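Visit to the Cordeiro Garment Care Center, Flasthorpe

Report to members of the Gralholm Textile Care Association

Members of the Association visited the Cordeiro Garment Care Center in Flasthorpe in December. The visit lasted from 9:30 in the morning until shortly after 3:00 in the afternoon and was led by Albertina Gouveia, who manages the finishing and storage departments. The Association had asked to see how clothes are received, hung, stored and returned, and the program was arranged in that order.

The center cares for uniforms, stage clothing and everyday garments on behalf of schools, theaters and private customers. Washing is done in a separate building and was not part of the program.

Receiving and sorting

Garments arrive at the rear entrance in fabric bags, each with a paper slip listing the contents. Staff empty one bag at a time and check the clothes against the slip before opening the next. On the morning of the visit, 149 garments were entered in the receiving book before 11:00.

Items are sorted first by how they will be stored. Knitwear, heavy sweaters and anything cut on the bias are folded. Shirts, jackets, dresses and most trousers are hung. Ms. Gouveia noted that the division used to be made by customer, and that folding and hanging in the same room had led to long delays in the weeks before the school year. The change was made two years ago and the receiving staff were consulted on the layout.

Loose buttons, open seams and broken zippers are marked with a cotton thread tied through the label. Pins are not permitted anywhere in the building. Members who use pins in their own workrooms asked several questions on this point and were shown the threads in use, including how they are removed before a garment is returned.

Hanging

The group spent the greater part of the morning on hanging. The center's written guidance, known in the building as the Jata sheet after the street where it was first drawn up, fills a single page. Its main instructions are as follows.

Shirts are buttoned at the collar and at the third button. Hangers enter from the hem, never through a stretched neckline. Shoulder seams should rest along the top of the hanger, and the hanger should end just short of the sleeve seam. All hooks on a bar face the same way. A space of two fingers is left between garments, and more for padded coats.

The last instruction was discussed at some length. Several members reported that their own racks are filled more tightly, and asked whether the spacing could be kept up in busy periods. Ms. Gouveia replied that crowded bars lead to creased sleeves and a second pressing, and that the center prefers to open another bar. The cost of a second pressing is recorded each month and was made available to the group.

Members were also shown clothes hanging from the top bar of a rack at a white tabletop, against a pale lavender wall. Discussion turned to wall color, which several members are considering for their own premises. A light, even background was generally thought helpful when checking the fall of a hem or looking for a garment that has slipped at one shoulder.
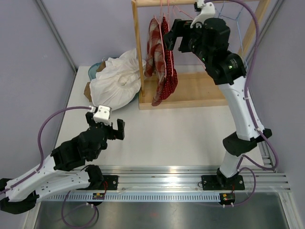
Storage

The main storage room holds 715 numbered places, divided between long and short hanging. Long garments are kept along the north side, away from the windows. Short garments are hung on two levels, with school uniforms on the lower one. Cotton covers are used for anything expected to stay longer than a month. Plastic covers are removed on arrival and are not used again.

The room is aired twice a day. Cedar blocks were tried and withdrawn after complaints from theater customers about the smell. The center now relies on inspection, and every garment in long-term storage is taken down and examined at set intervals.

Return to customers

Clothes leave the building on their hangers wherever the vehicle allows it. Folded items are wrapped in tissue and packed flat, with the heaviest at the bottom. Customers are asked to send hangers back, and a deposit of 20 cents is charged on each wooden one.

Questions and matters arising

Members asked about training. New staff spend their first week in receiving and then hang 100 shirts under supervision before working alone. The shirts are checked for collar, seam position and hook direction, and any that fall short are hung again.

The Association has received permission to copy the Jata sheet for its members. Copies may be requested from the Gralholm office, together with the center's form for recording repairs. Members wishing to join a second visit, which would cover pressing and mending, should give their names to the office before the next general meeting.

The Association thanks Ms. Gouveia and the staff of the Cordeiro center for their time and for the lunch provided.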